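4.2 Repeat listening and the order of discovery

The second part of the study asked whether listeners rate a recording differently when they know how many other people have heard it. Participants in the Maluleke group were given a play count beside each track title; participants in the Prolus group were given the title alone. Both groups heard the same 32 tracks, drawn from small-label releases in the Brosa archive, and neither group was told the name of the performer. Tracks were played in full, at a fixed level, through closed headphones.

Play counts were assigned at random and bore no relation to the real history of the recordings. Half of the tracks carried a low count and half a high one, and the assignment was reversed for every second listener. Any track could therefore appear as widely heard to one person and almost unheard to the next. Ratings were given on a scale from 1 to 10 directly after each track, before the next title was shown.
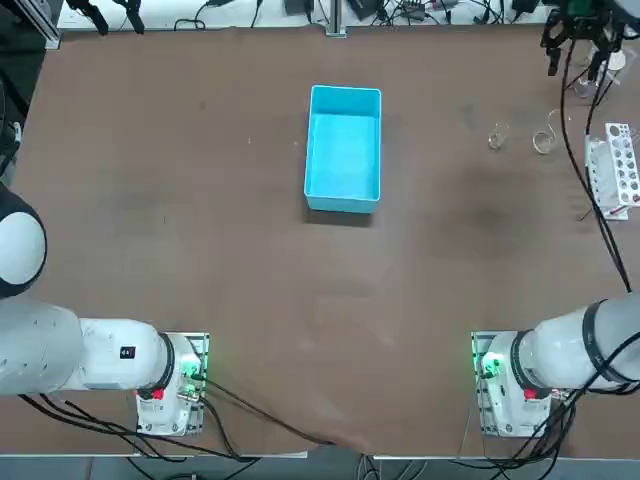 A total of 331 listeners completed the first session. They were recruited through record shops, student radio stations and the mailing list of the Timutness venue, so the sample leans towards people who buy music and attend concerts often. We make no claim that the results hold for casual listeners. Participants also filled in a short form on their listening habits, including how they usually find new music and whether they had ever stopped following a band once it became well known. The wording of the form was settled after a pilot in October, in which several items were found to lead the reader.

The second session took place six weeks later. Listeners heard the same tracks in a new order, and the play counts shown to the Maluleke group had all been raised. Tracks that had carried a low count in the first session now carried a high one, while tracks with a high count were given a still higher figure. The Prolus group again saw titles only. This allowed us to separate the effect of hearing a track for a second time, which both groups shared, from the effect of seeing its apparent audience grow.

Ratings in the Prolus group rose slightly between sessions, as would be expected from earlier work on familiarity. In the Maluleke group the pattern was mixed. Listeners who said they found music mainly through friends showed the same small rise. Those who said they searched for new music on their own gave lower ratings in the second session to tracks whose count had moved from low to high. The drop was largest for tracks they had rated well the first time.

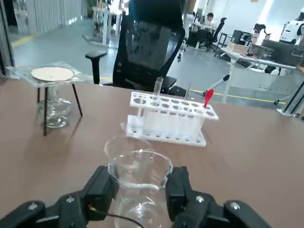
Figure 6. Gripper holding a clear glass beaker over a brown tabletop.

Two limits should be noted. First, a play count is a poor stand-in for popularity as it is met in daily life, where it comes through radio, shop displays and the talk of other people. A listener may distrust a number on a screen and still be swayed by hearing a song in a supermarket. Second, the ratings were private. Much of the writing on taste and status assumes an audience for the judgement, and a listener who would publicly disown a band may go on enjoying its records at home. Our design can detect a change in private rating only, and the results should be read with that in mind.

The free-text answers collected at the end of the second session were coded separately and are treated in section 4.3.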